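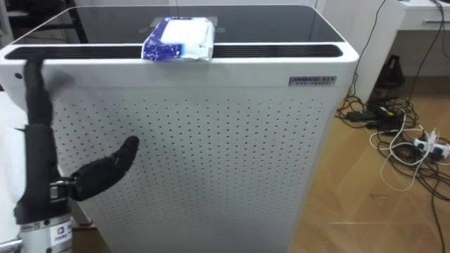 **Facilities_Desk_2** wrote:

I am seeking guidance on a question of care for the air purifiers in our shared rooms at the Ponness building. The units are the floor-standing kind with a perforated white front, a glossy black glass top and a long vent running along the front edge of that top. Staff have come to treat the top as a shelf. The wet wipes are a fair instance, with the pack sitting partly over the vent slot. I would like to issue a written rule before the August service visit and would appreciate comments on the following draft:

> Nothing is to be placed on an air purifier at any time. Wipes, cups and papers are to be kept on the table or in the supply cabinet.

**ms_records** wrote:

I support the first sentence. Our office at Kravchuk adopted the same rule last year and it has been followed fairly well. We did find that a notice on the wall was ignored and a small label on the unit was read.

**Hallway_B** wrote:

With respect, I consider the draft too strict. A pack of wipes weighs very little. If it is moved back from the vent and onto the glass, I do not see what harm is done. People wipe the table more often when the wipes are within reach. We have 73 people using two rooms, and I would not want to discourage that.

**Facilities_Desk_2** wrote:

I understand the point about reach. My concern is that the pack does not stay where it is put. It is soft, it slumps forward, and the next person sets it down in a hurry. The table stands close to the purifier and has ample space.

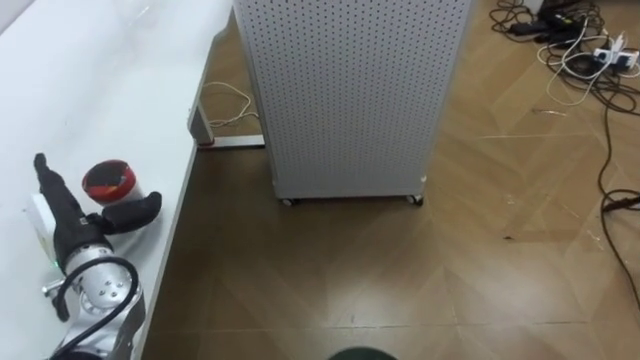 *The white table, with a red-rimmed container on it.*

I would add that anything set on the table should be kept in from the edge, particularly near the curved notch.

**ms_records** wrote:

The table is the right place. Please consider a shallow tray for the wipes. Ours came from Flosico, and we have had no complaints except that it collects pens.

**quiet_floor** wrote:

May I ask how often the front panels are cleaned? Small perforations of that kind hold dust, and in my view this matters more than what is on top. We run a soft brush attachment over ours every second Friday. Spray cleaner should not be used on the holes.

**Facilities_Desk_2** wrote:

Monthly at present. I will raise it. The filter is replaced after 2,000 hours under our service agreement with Clukari, and the panel is cleaned at the same visit.

**Hallway_B** wrote:

I remain of the opinion that "at any time" is excessive. I would accept the following wording: "Please keep the vent and the top of the air purifier clear. Wipes are kept in the tray on the table." It asks for the same thing and is less likely to be resented.

**quiet_floor** wrote:

Agreed on the wording. I do not agree that light items are harmless. A damp pack left on glass leaves a mark, and the vent is no place for lint.

**Facilities_Desk_2** wrote:

Thank you all. I will use the wording proposed by Hallway_B, with "cups and papers" added after "wipes," and order 33 labels to cover both floors. The notice will take effect on Wed 16 January. Further comments on the brush schedule may be left in this thread.

**ms_records** wrote:

Please choose a label that peels off cleanly. Ours did not.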